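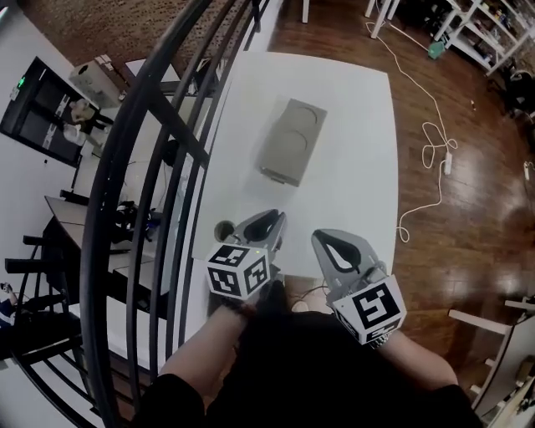 Speaker notes, Grosley evening, 18/12/2022

Slot is first after the tea break, so wait for people to sit down. Water on the left. Clicker is the spare one and you have to press it harder than you think.

Start with hello, thank the Grosley people for having me, and say what the talk is: how we set up the upstairs room at Benis, and what I'd do differently with the table, the floor and the shelves. It's a talk about furniture, really. If anyone came for the lighting one, that's November's and the handout is still on the side.

SLIDE 1. The room
Upstairs, open on one side, with that curved black railing and the drop to the floor below. Ask who has worked in a room with a drop in it (hands up). Everything I say about tidying comes back to the railing. You put a thing down near it and some part of your brain stays on it all afternoon. So the first rule we made was nothing loose between the table and the bars, and I do mean nothing, pens included. Tell the pen story if they're laughing already. Skip if not.

Mention you can see straight down to the desk and chair below, and they can hear us drag a stool. I loved the openness on day one. I still like it! But I'd budget for felt feet.

SLIDE 2. The table
White, rectangular, and it moved 9 times before we left it alone. We tried it flat against the railing, then out in the middle of the wooden floor, then back. Where it ended up is a compromise, with the curve of the bars on one side and clear floor on the other so you can walk past without going sideways.

Things to say about the table:
It has a small round hole in the top. I took it for a cable hole and have been pleased with myself ever since, though we've never put a cable through it. People drop things down it instead — screws, a mint, once a folded receipt.
White shows every mark. Good. You wipe it.
Rounded corners. I was against them when we were choosing because I thought they looked like a school canteen. Then I spent a week walking past and my hips changed my mind.

SLIDE 3. What lives on it
One item on the table at a time if you can stand it. In our case it's the grey tray with the two round hollows in the top. It does not need to be straight. I used to square it up with the table edge every time I passed, and all that did was make other people nervous about touching it. It lies at an angle now and I leave it (mostly).

Pause here, let them look at the next one while I have some water.

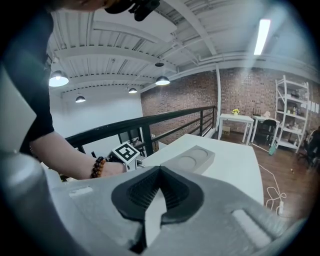 So-ying Tseng wrote back on my first draft that a bare table is lovely until somebody needs the scissors, and that I ought to admit how far the shelves are from where people stand. Fair enough, and she got there before any of you could. Her other point was that I talk as though a table belongs to one person, when two or three people are usually leaning over it from different sides, and they all want a bit of edge to themselves. I've put that in as a proper section, so thank So-ying by name.

Leaning room. Leave a hand's width free all the way round the top. Anything big goes in the middle, where everyone can reach it. If you've got a chair or stool, pull it right out before you start, or somebody will stand with it against the back of their knees.

Shelves. White unit across the floor from the table. I paced it out after So-ying's note: 6 steps there, same back, and on a busy afternoon we logged 174 trips over to it. I'm a bit proud of that tally and a bit ashamed of what it says. What fixed most of it was a Kowalchuk caddy hooked under the tabletop with scissors, tape and cloth in it. The rest of the stuff can stay on the shelves and you can have the exercise.

SLIDE 4. The floor
Long white cable, white power strip, shiny wooden boards. Say out loud that I haven't solved this. Loops are better than a straight run across the walkway, and loops gathered on a hook would be better again. The Cirnoler plan had a floor socket drawn right by the table and it got cut for cost, and I will be cross about it until I retire. If anyone here is at the drawing stage, get the socket in. Don't let them talk you out of it.

Also the plug left lying on the floor at the end of the day. It's always me.

Questions. Likely ones:
Would I have the railing again? Yes.
Did we think about a second table? We had 2 up there for a month and both filled up.
Where's the caddy from? Say I'll send the link, take emails on the yellow pad.

Finish by ten to, they need the room back. Collect clicker.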